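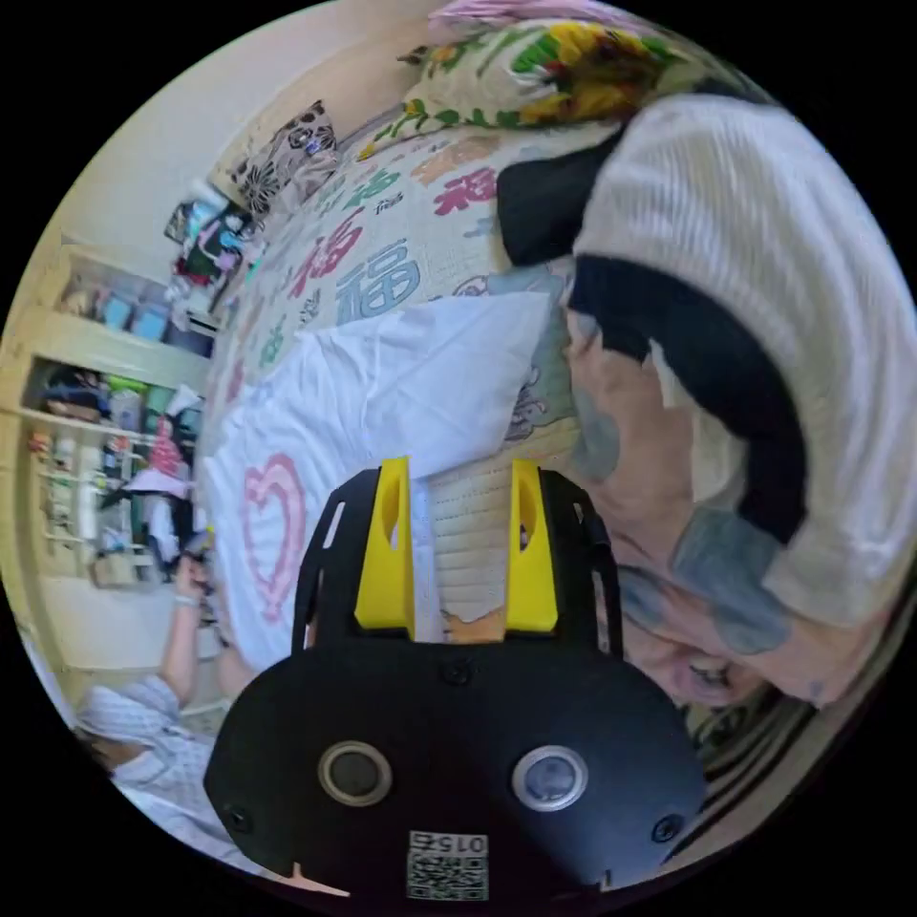
Thread: Pargate open day, worth the drive?

mossback_7
Went to the Pargate afternoon in September. Thirty-minute talk, then the bedroom demo with the yellow-fingered hand grippers. I drove 340 miles for this, so take my mood into account. Every gripper I saw had a person holding it. The flyer said "home robotics."

tin_lathe
The flyer also said "data collection," second line. What did you expect, a butler?

mossback_7
I expected a robot. Laundry on a bed is a fair test, fine, but people were doing it.
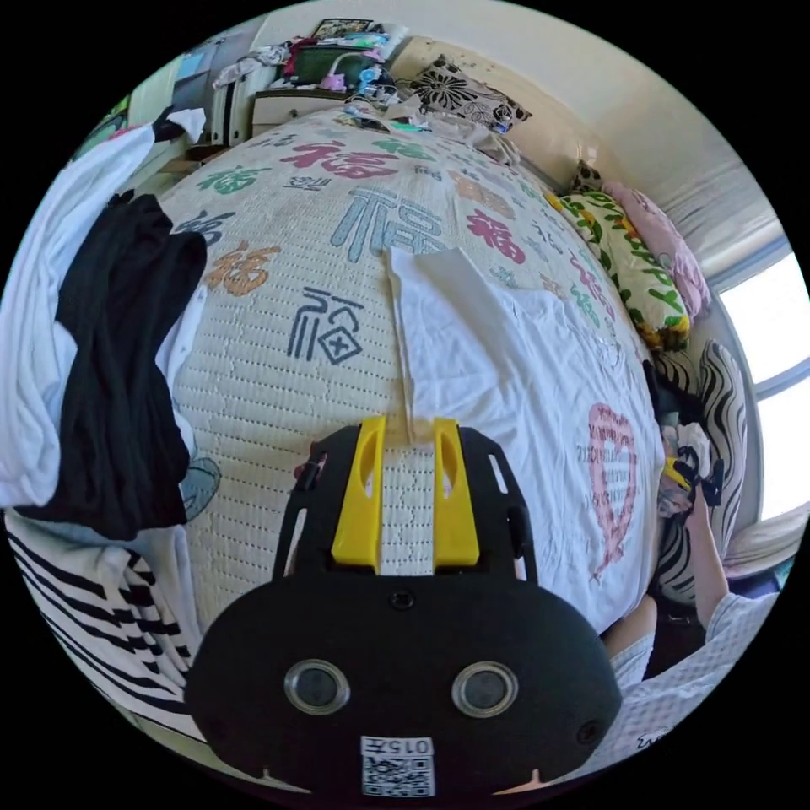 Was there an autonomous arm running anywhere in the building?
Only on a video in the hallway, the Skornier one, and it was sped up.

dorrit_k
Sorry, but I liked it. A T-shirt on a busy bedspread is a hard case, and at least they didn't clear the room out to make it easy. Salix only ever shows you blocks on a gray table.

mossback_7
Salix shows the arm moving by itself, though. The Pargate guy told us they want 3,000 recordings before they train anything. So come back when there's something to see.

tin_lathe
Havlíček did it in that order too and their folding is still lousy. I agree with you on that much.

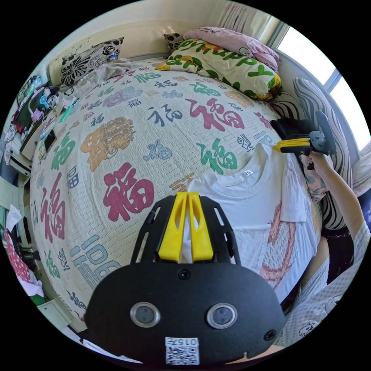
If you're going to the next one

- Skip the talk, it's the website read out loud.
- Ask how many tries fail. I got "we're looking at that."
- Parking is around back, 7 bucks.

dorrit_k
Parking was free when I went??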